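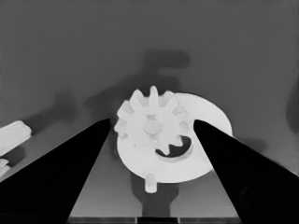
About the Clemelthorpe gear cell

Rathjen is a small automation workshop in Clemelthorpe. We set up, service and repair two-finger assembly cells for firms that put together light plastic gear trains. The cell described on this page is our own reference cell. Settings are tried on it, mostly in simulation, before they go to a customer.

Setting up

A new cell begins with the fingers. They are fitted as a matched pair, closed on a gauge pin and checked for equal travel. The gripper zero is stored only after 30 clean open and close movements. Ngọc Đinh writes the approach paths. The gear is taken by its outer teeth, lowered over its seat and turned slowly until it meshes. Grip force is kept low at this stage, as a hard grip will push a small gear off centre before it is down.

Every path is run in the simulator first. A path that fails there is corrected there. We do not tune on the customer's floor to save a morning.

Looking after the cell

Finger tips are wiped at each shift change and measured every 500 cycles. Tips are replaced in pairs at 3,000 cycles, worn or not. After any change of tips the zero is taken again and the first gear is placed at quarter speed. Jarmila Zeman keeps the service log, and a cell without an up-to-date log is not released.
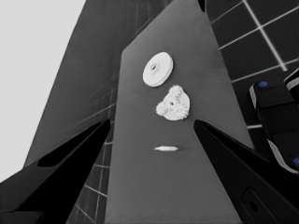
What should be checked first when a gear will not seat?

Check the gripper zero, then the position stored for the seat. If both are right, run the approach at quarter speed and watch whether the gear tilts as the fingers open. A tilt points to uneven tip wear, and the tips should be changed as a pair.

Repairs

Faults are taken by telephone from 7.30 in the morning. Kazimír Říha deals with drives and wiring, Aslak Strömberg with grippers. The bench at Skullesness holds spare fingers, cables and one complete wrist for each model we support. Controllers running Flindero software can be restored from our stored copy. Older controllers have to come in to the bench.

The workshop is closed on Saturday except for stopped lines under contract. Requests for a service visit go to Fidelina Mosquera, with the cell number and the last page of the log.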